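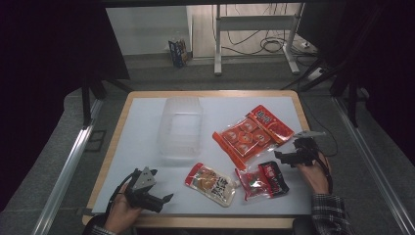
Snack Tray Packing: Gallery and Notes

Three packets and one clear tray. The table has a light wooden rim and a pale top, and the tray stands on it empty, with the snacks lying loose beside it at different angles. The large red-and-orange bag is the one that decides the layout. The smaller pouch and the red packet go wherever it leaves space.

The notes below cover how we fill the share trays at Drernach. They were put together by Talha Sandhu and Iqra Niazi for people taking over the snack shelf, and they assume you already know where the stock is kept.

The tray

Transparent plastic, ribbed sides, rounded corners. The frosted finish on the sides hides small scratches, so a tray can stay in service for a long time. Ours are washed by hand in lukewarm water and dried upside down on a towel. Hot water warps the base. A warped tray rocks on a flat table and should be moved to the stationery shelf, where it does no harm.

Check the inside corners before packing. Crumbs collect there and in the lower ends of the ribs. A dry pastry brush clears both.

Labels go on the short side, near the top. Use the removable paper type. The Sarmiento labels we had before left a gray film on the plastic that took white vinegar and two rounds of wiping to remove.

The large bag

A bag with single pieces wrapped inside it needs more room than its weight suggests. The round orange items in the one on the table show through the clear front in a grid, and a bag like that has very little give while the pieces stay in their rows. If they shift, one end gets thick and the other goes flat. Lay the bag on the table, press lightly with an open palm from the middle outward, and the contents level out.

Place it first, flat, with the printed face up. If it is longer than the tray, set it on the diagonal. If it still does not fit, open it and pack the single pieces on their own, with the front of the bag cut out and tucked in behind them. Samina Hashmi prefers to do this in every case. It gives a neater tray but adds time, and the outer bag carries the date and the ingredient list, so that part has to be kept.

The small pouch

The pouch with the red border and the cream panel has a picture of the food on the front, fried or roasted by the look of it. Pouches of this size stand up well along a long side. Put the picture toward the person choosing. Many of our visitors can't read the Chinese lettering, and the picture does most of the work.

Do not fold the top of a sealed pouch to make it fit under a lid. The crease weakens the seal. Turn the pouch on its side or use the deeper tray.

The red packet

Crinkled transparent wrappers catch on everything. Packets like the red one, with the dark label and the red contents, go in last and come out first. Set them label up on top of the flat bag. If there are several, overlap them like roof tiles with the labels showing.

Anything red and unlabeled in English gets checked for chili before it goes on the shelf. Wajid Bajwa keeps the translated list in the drawer under the kettle. The list was last updated 7/17/21 and has 61 entries.

Order of packing

1. Wipe the table and the tray.
2. Lay out everything that is going in. Read the dates.
3. Level the large bag and set it flat.
4. Stand the pouches along the long side, pictures out.
5. Place the crinkled packets on top, labels up.
6. Lift the tray by both short ends and tilt it slightly. If anything slides, repack.
7. Write the earliest date on the label.

A mixed tray should weigh no more than 155 grams per person. We weigh the first one of a batch and pack the others to match by eye.

Storage

Trays stack 2 high when full. A third one presses on the pouches underneath. Keep them off the windowsill: chocolate coatings bloom there and clear wrappers go brittle. The lower shelf in the Mirgate cupboard holds a steady temperature and is deep enough for a tray placed lengthwise.

Opened bags are a separate matter. Fold the top over twice, clip it, and move it to the tin. Opened and sealed packets should not share a tray, as the smell of the savory ones gets into the sweet ones within a day.

Comments

Zubaida Mohmand
We use the same kind of tray for tea bags and I can confirm the point about hot water. Lost four in the dishwasher. Does the lid from the Plundiveck set fit yours? On ours it is slightly too narrow at one end.

Talha Sandhu
It fits if the tray has never been warped. Try it on a new one. We mostly go without lids.

hallway_shelf
Step 4, pictures out, is fine if the tray is against a wall. Ours sits in the middle of a table and half the people see the backs. I alternate them now.

Samina Hashmi
For a center table I would lay the pouches flat and skip the large bag altogether. Single pieces only.

M. in accounts
Could the chili list be copied somewhere other than the drawer? The drawer sticks.

Iqra Niazi
Copy is now taped inside the cupboard door. Please write new entries on both.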